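Kedska publishes tabletop washing-up method for kitchens without a fitted sink

FOR RELEASE: November 30, 2025

Kedska has published a written method for washing plates at a table, intended for village halls, workshops, site offices and other rooms where a fitted sink is not available. The document, titled the Sandska Sheet, covers the layout of the table, the order of work, the handling of stacked plates and the care of the wooden surface underneath. It replaces the draft circulated to hire customers in September.

The method uses two trays. A rectangular tray with a raised rim is the wash tray and holds a shallow layer of liquid. A round tray beside it is the landing tray, where a plate is set down after sponging so that drips do not reach the table. Plates waiting to be washed are kept on the far side of the landing tray and do not cross the wash tray until their turn.

Plates of different colours and sizes may be stacked before washing. They should be lifted by the lower rim and kept together until they are over the table. 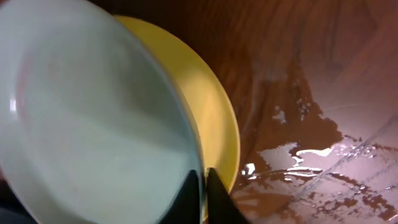 Can two plates be washed as a pair?
Each plate is washed singly. A pair may be carried together, but the plates must be separated before sponging, as the face of the rear plate and the back of the front plate cannot be reached while they are in contact.

The sheet sets the wash tray at a maximum depth of 20 mm of liquid. A shallow layer is sufficient to load the sponge and can be carried to a drain by one person without spillage. The liquid is changed when food residue is visible on the surface, or after 20 plates, whichever comes first.

Table condition is treated in a separate section. Wooden tops are permitted, provided that standing water is wiped away between batches. Pale, cloudy patches in the finish are to be recorded when the table is checked out and again when it is returned. Recorded patches are not charged to the hirer. A table with a lifting grain or a softened finish is withdrawn and sent to the Mowat workshop for sanding and re-oiling.
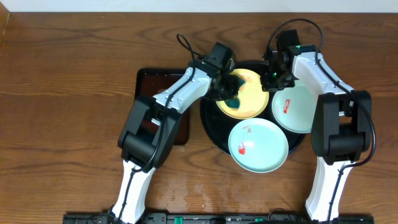 Fraser Cairns asked during the comment period whether the sheet should rule out wooden tables altogether, noting that a plastic cover would cost less than one refinishing. Kedska has kept wooden tops in the method and has added a cover as an option for hirers who prefer it. Covers must lie flat and must not extend under only one of the two trays, as this leaves the other at a different height.

Sponges are the two-layer type, with foam on one side and a scouring layer on the other. The foam side is used for glazed faces. The scouring layer is reserved for dried residue and is not used on printed or decorated surfaces. Between plates the sponge may rest in the wash tray. At the end of the session it is squeezed out and stood on its edge to dry.
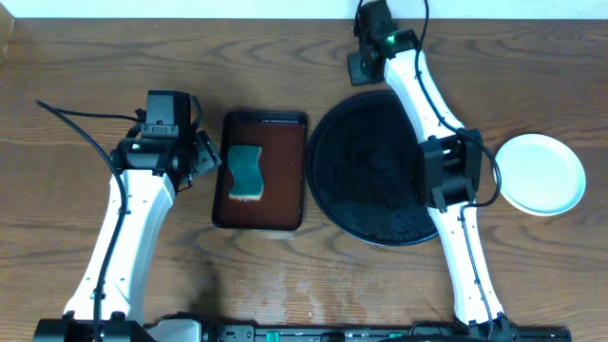

The landing tray is inspected at the same interval as the wash liquid. Specks or residue on its surface will transfer to the underside of a clean plate, and the tray should be wiped before the next plate is set down. Dark trays are acceptable under the method, although light residue and water spots show more readily on them. The sheet regards this as an advantage during inspection.

Adhesive labels on plates are to be removed before the first wash. Where a label does not come away by hand, the area is soaked for 5 minutes and rubbed with the foam side of the sponge. A plate with its label still attached may be rinsed, but it is not to be returned to the shelf as clean.

A plate leaving the landing tray is gripped at one side of the rim and tilted, allowing water to run to the lowest edge before it is lifted clear.
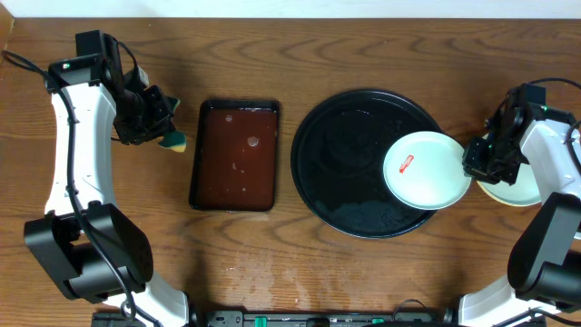 Andri Bachmann

Availability and supply

The Sandska Sheet is supplied free of charge with every Kedska table hire and can be requested separately in printed form. The first print run is 775 copies, of which 535 are allocated to existing hire customers. The remainder will be held at the Mowat workshop for collection.

A companion sheet on drying and storage, prepared under the working name Jirnero, is in preparation. It will cover rack spacing, cloth changes and the stacking of plates that are not fully dry. Comments on the present sheet may be sent to Kedska in writing and should quote the section heading to which they refer.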